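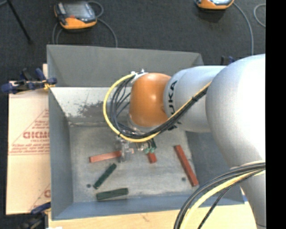

A robot arm lowers its gripper over red and green blocks in a grey metal bin.

Kids' Science > Machines > Robots for Hire

2019-07-09
By the Machines Desk

Can you rent a robot to tidy up?

A company called Ruvimow says you can. It offers a service called Baumgart, where a robot arm comes to your school or workshop and sorts things out of a bin. The brochure calls it "the helper that never gets bored". Well, a toaster never gets bored either, so let's look a bit harder.

How does it work?

The arm bends at its joints, a bit like your shoulder, elbow and wrist. At the end is a gripper, the part that does the grabbing. Thick cables run along the outside of the arm. Cables on a robot can carry power, or messages telling it what to do.

Picking a block out of a bin sounds easy. You could do it while talking to your friend. For a robot, there is a lot to work out. Where is the block? Which way is it pointing? Will the gripper bump the wall on the way down? Blocks lying at odd angles make it harder, and so does a block right beside a wall.

What does Ruvimow promise?

The brochure says Baumgart made 676 picks in one day at a warehouse in Furkport. That sounds like heaps. But it doesn't say how many times the arm tried and missed. If you told your teacher you got 47 spelling words right, the next question would be "Out of how many?"

It also doesn't say what was picked up. Blocks have flat sides and don't squash. A sock is floppy. A grape is squashy, and a wet grape is worse. A robot that is good with blocks might be hopeless with your lunch.

What does it cost?

One week costs $3446. A person has to come along to set it up, and that person is charged separately – you find this out on the last page, in small print. The Mivmont science centre has booked it for August, so visitors there can judge for themselves.

So is it any good?

Maybe, for some jobs. If you had the same sort of block to move all day long, an arm like this could be handy. For a messy bedroom we would keep our money.

If you go to see it, try asking what happens when it drops something, and who picks it up.

50 shares
3 comments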